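Getting the arm to push an oven rack back in without a fight
Posted in Clubs and Student Projects – October 1, 2023
894 views, 2 answers

culta_bench

Our student robotics club has entered the Nordale household tasks challenge. We drew the toaster oven. The team that drew "fold a napkin" has been very gracious about it.

The task is simple on paper. The arm has to take hold of the wire rack, push it back into the oven and then close the door. We use a Franka arm, and we teach the path by guiding it by hand, saving points and playing them back. It does well for the first part of the push. Then the rack goes slightly skew, one side binds, and the arm either stops with a force error or keeps going and takes the oven with it across the table.

Our score so far is 39 good runs out of 50, and the rules want better than that. We have tried going slower, which gives us the same failure with more time to watch it.
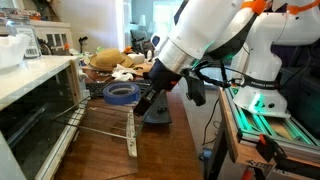

Gripper over the pulled-out rack, oven door down.

Before anyone asks, the oven isn't plugged in, and we are not allowed to swap it for one with nicer runners. We may add things to the table as long as they don't touch the rack. Is this a gripping problem or a path problem? Opinion in the club is split, loudly.

noren39

Bit of both, but I'd start with where you grip. If you hold the rack well off the middle, every push is also a twist, and a rack in a small oven has just enough slop to jam nicely. Find the middle of the front rod with a ruler, not by eye. We did it by eye for most of July and I'd like that month back.

Then look at stiffness. If you're playing the points back in plain position control, the arm will insist on its line whatever the rack thinks. Use impedance control, keep it fairly stiff in the push direction and make it soft sideways and in rotation about the vertical. The runners can then do the steering. Set a force limit, and when it trips, back off a little and try again before you call it a failed run. Check your rules on retries, though – ours allowed one.

For the travelling oven, put rubber matting under the feet and a stop behind it, clamped to the table. Record your points again afterwards, as the oven will sit a bit higher on the mat. Guess how we learned that.

Su

have you tried a different oven

culta_bench

Thanks noren39, we'll measure the rod and try the soft sideways setting at the next session. Su, please read the post.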